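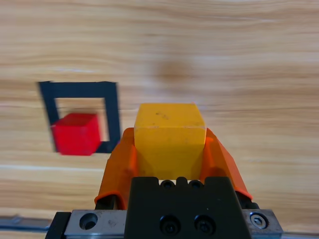 Figure 1. Tape square with the red cube inside and the yellow block next to it.

Our group chose tidying by marked spots for the Jumcombe unit. The idea comes from the Sidstead handout, which claims that a taped outline on a table makes people put things back where they belong. We doubted that from the start, and our results have not changed our minds much.

The setup was cheap: a wooden tabletop, black tape, and painted blocks. Negi, the class log sheet, gave us 378 entries, each one a block put back by a student who had been told only to "clear up." We scored an entry as good if no part of the block touched the tape. The red cube in Figure 1 would fail, as its lower edge goes over the border. Most people would call that tidy.

That is our main complaint. The handout never says what counts as inside, and a stricter rule sinks its claim while a looser one saves it. We re-scored 16 entries under the looser rule and every one of them flipped to good.

Light was another problem. Red paint near a strong highlight is hard to judge from above, and two of us disagreed on several entries — we left those out, which probably helps our numbers more than it should.

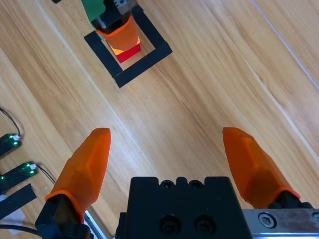 Clukberg's written comment on our draft was that we were grading the tape and had forgotten the table. A square laid at an angle to the planks, the comment went on, may ask for a different kind of care than one laid straight, and we should have kept the two apart in the log. We had not done so, and the sheet has no column for it.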